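# Let the planner say no

I have worked on control and planning software for pick cells for most of my career, and I have come to hold one opinion strongly enough to write it down. A planner that refuses a job is worth more than a planner that always finds an answer. Most of the tools we use are built the other way around, and the way we measure them makes it worse.

The case I know best is the belt cell we run at Udstead. An arm with a multi-fingered hand works over a conveyor. Parts come down the belt, a camera at head height finds them, and the planner has to produce a grasp, an approach, a close and a retreat before the part leaves the reachable stretch of belt. The controller under it tracks the belt encoder and adds the belt motion to whatever the planner asked for. None of this is new. Plenty of shops do it with a suction cup and a fixed arm and do it faster than we do.

What makes our version harder is the hand. A suction cup has one question to answer: is there a flat place to land? A hand with fingers has many, and a planner with enough freedom will nearly always find some set of joint angles that meets the constraints you wrote down. It will put a fingertip through a hole in the part if you let it. It will come in low over the side rail with two millimeters to spare and report success, and by its own terms it will be right. 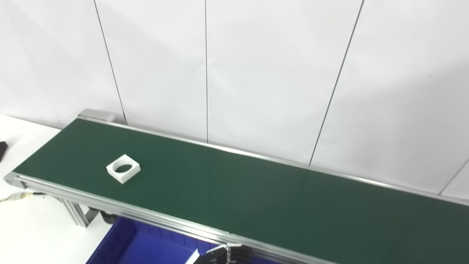 For a long time our planner worked like that. Driss Cherkaoui wrote the first version, and he wrote it the way anyone would. It sampled grasps, scored them, took the best one and handed it down. If the best one was poor, it handed down a poor one. There was a score attached to the message, but the controller did not read it. The score went to the log, where it was looked at after something had gone wrong.

Driss had a fair reason for building it that way. The request came in as "give me a grasp," and an empty reply had no meaning anywhere else in the stack. The task layer would wait for two seconds and then raise a fault that took a person to clear. So an empty reply cost more than a bad grasp, and the software learned from us, the people writing it, to avoid empty replies. I think a great deal of robot software has this shape. The failure path is so unpleasant that every layer is quietly written to keep out of it.

Consider the simplest kind of part, a block with a round hole through the middle. A person looking at it sees at least two ways to hold it: by the outside faces, or by the wall between the hole and an outside face. The planner sees those too, along with hundreds of others close to them. Now put the block near the side rail. The outside grasp needs a finger on the rail side, and there may not be room for it. The wall grasp needs a fingertip down in the hole, and the depth reading inside a hole is the worst reading on the part. The score for each drops a little. Neither drops to zero. Somewhere in there is a position where the right answer is to leave the block alone and let it come around again, and our old planner had no way to give that answer.

Lamisi Kpodo changed this in January, and the change was small. She added a third kind of reply. Before, a request could succeed or fail. Now it can also be declined, with a reason taken from a short fixed list: clearance, visibility, reach, timing. A decline is a normal message. The task layer takes it, marks the part as skipped and moves on to the next one. No fault is raised and the arm stays at its waiting pose.

The code took her less than a week. The argument took longer. Bahman Fallahi, who looks after the task layer, did not want it. His objection was that once a planner is allowed to decline it will decline too much, and that the people tuning it will hide weak work behind the declines. A planner that skips every hard part will have a beautiful success rate. He was right about the risk, and I don't want to wave it away. I have seen a demo from another group where the arm picked perfectly for ten minutes, and it took me most of that time to notice how many parts had gone by.

My answer to Bahman is that the risk is in the bookkeeping and can be handled there. We now report two numbers side by side for every run, and we don't allow one to be quoted without the other. One is how many parts were attempted out of those presented. The other is how many attempts succeeded. In the first long run with the new reply, 156 parts were presented and the planner attempted 153 of them. It declined the other three, all for clearance, and Lamisi replayed each one in the simulator with the decline turned off. In every replay the best grasp brought a finger link closer to the rail than our camera calibration can vouch for. The old planner would have sent all three.

Three parts is a small number and I am not going to build a theory on it. What I care about is that we knew about them. Under the old scheme they would have been three grasps with slightly low scores in a log file, and if they had gone through without a scrape we would have learned that grasps like that are fine.
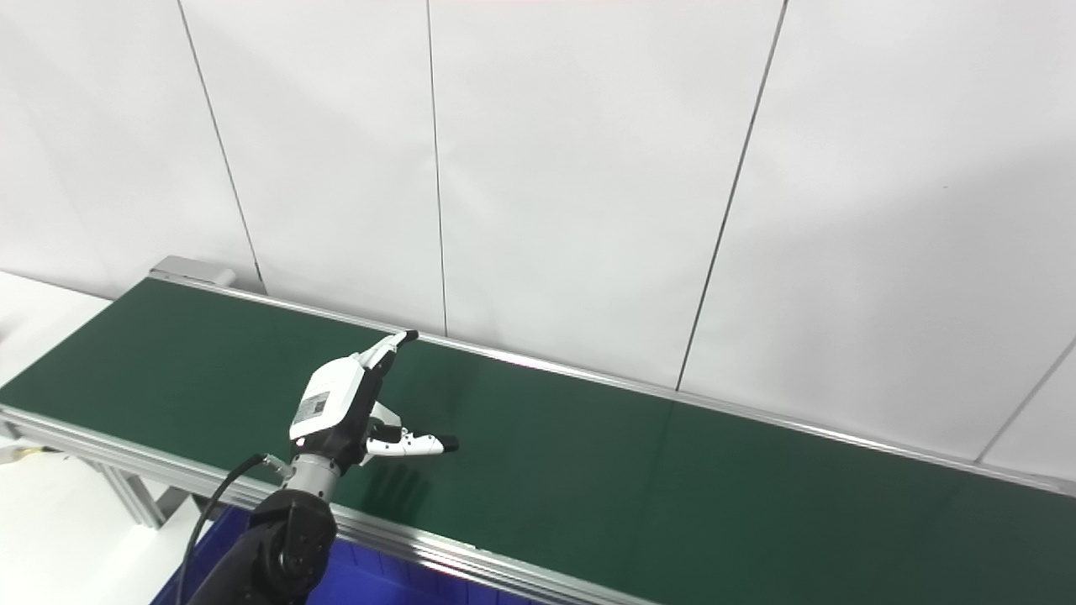 There is a perception side to this as well. A planner can only decline sensibly if it knows how much to trust what it was told, and most perception code throws that away at the interface. Ours did. The pose estimator worked out a spread for every pose, collapsed it to a single best guess and published the guess. The planner then took that guess as exact and checked clearance against it to a tenth of a millimeter. I don't know how to describe that check except as wasted effort.

Passing the spread along was more work than adding the decline. It meant a wider message, and everything that read the message had to change. Rhona Munro did most of it. She also found that the spread was badly wrong in one direction. The estimator was too sure of itself along the line of sight, which for a camera looking down across a belt is the direction that decides whether a fingertip touches the surface. She had to widen it by hand, from measurements, before the planner could use it. I would like to say there is a clean method for this. If there is, we didn't use it.

The hand itself also gets in the way of its own camera. Once the arm is over the belt, the part is often behind the palm or behind a finger, and the estimate goes stale. For a moving belt that matters a lot. The controller carries the last good pose forward using the encoder, and the spread should grow while it does. In many systems it doesn't grow, and the last good pose is treated as good forever. We let it grow now, and if it passes a limit before the fingers begin to close, the motion is abandoned and the arm lifts away. That counts as a failed attempt in our books. Bahman insisted on that point and I agree with him. A decline has to come before the arm commits. After that, you tried and did not get it.

People who sell planning tools tend to lead with a success rate, and people who buy them ask for one. We looked at two packages last year, Brultik and Jaramo, before deciding to stay with our own code. Both are decent pieces of software and both came with a figure of 100 percent on some set of test scenes. I asked each of them what their planner returns when there is no good grasp. One sent me a page about fallback strategies. The other asked me to define "good," and I thought that was the better reply, even if it was meant to end the conversation.

I would ask for three things of any planner that drives a hand near fixed metal. It should be able to decline without raising a fault. It should give a reason that a person on the floor can read. And the layer above should have something ordinary to do with that reply, so that there is no pressure to avoid sending it. The last one matters most and is most often missing. You can have the most careful planner in the world, and if a decline stops the line, somebody will lower the threshold by the end of the month.

Marietjie Kekana runs the cell day to day and has less patience for this subject than I do. Her view is that the reason codes are the only useful part. When she sees the same code come up again and again, she goes and looks at the cell. Twice now the cause has been physical: a guide that had been nudged, and a camera mount that had worked loose – the software was correct both times. She would have found those anyway, she says, but later, and probably after a bent finger.

There are settings where I would argue the other way. If parts can't come around again, skipping one has a real cost and a poor attempt may be better than none. If the gripper is soft and cheap, let it try things. I have a friend on the Soliman project who works with fabric, where almost any contact is safe, and his planner attempts everything it sees. He is right to do that. Our hand is neither soft nor cheap, and the rail is aluminum.

The threshold we use today is still a number that Lamisi and I picked by looking at plots. It ought to depend on belt speed and it doesn't yet. At the moment a slow belt gets the same margin as a fast one, and we decline parts on the slow setting that we could surely pick. That is the next thing to fix, and it will need a fresh set of runs at each speed before I trust any of it.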